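Mudeck Tabletop Notes
README, last touched 6/16/08

Welcome, and thank you for stopping to read this before diving into the folders. Mudeck is a collection of pictures and written notes about tabletops: the kind that start the morning clear and end up holding half of what a household owns. It began as a side project at Warnine, where we were sorting out a shared activity room and wanted a record of what lands on a table and how long it stays there. It grew a good deal more than we meant it to, and this file has grown along with it (sorry in advance for the length).

What you get

There are 700 pictures in 7 folders, one folder per table. Each folder has a plain text file called notes.txt, written by whoever looked after that table. The notes are chatty in places and I have left them that way, spelling and all. Some say where an item ended up afterward, a few say where it should have gone, and the ones for the Nyamweya table wander off into a long discussion of whether crates belong on a tabletop in the first place. I happen to think they do, if you are sorting, but you will find both sides argued in there.

How the words are used

We tried to keep the labels to everyday words. "Sheet" covers anything flat and thin that might be a placemat, a card or the cover of a picture book, as long as the picture doesn't settle the matter. Please don't change a sheet to a placemat just because it feels likely! "Crate" is for open or closed boxes of hard plastic. "Panel" is an upright flat side, whether it belongs to a cabinet or a box. "Surface" is the top of the table itself, and we note its pattern but make no claim about what it is made of, so you'll see "marble-like" far more often than "marble."

Colors were the hardest part. Turquoise and blue are kept apart throughout, and if you find a place where they have been mixed up, I would truly like to hear of it. Beige-gray is one label, hyphen included.

Light and glare

Several of the tables get strong light, and pale tops suffer most. Where part of a surface has gone nearly white we mark it "washed out" and leave the veins and scratches in that part unlabeled. We thought about brightening and darkening things to even them out, then decided to leave every picture as it came.

Sample from the collection
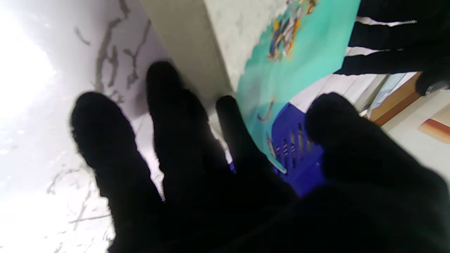

Marble-like surface with gray veins, turquoise sheet, blue plastic crate. Upper left corner marked "washed out."

Known gaps

The Drevport folder is short by 75 pictures, which were lost when we moved everything to the new disk. We hope to make them up in July. Notes for 3 of the tables stop partway through, and the last few entries in each were filled in from memory, so treat those gently.

Using it

You are welcome to copy, sort, relabel and share Mudeck for any purpose you like. Keep this README with the folders, and if you fix a label, add a line at the bottom of the matching notes.txt with the old word and the new one.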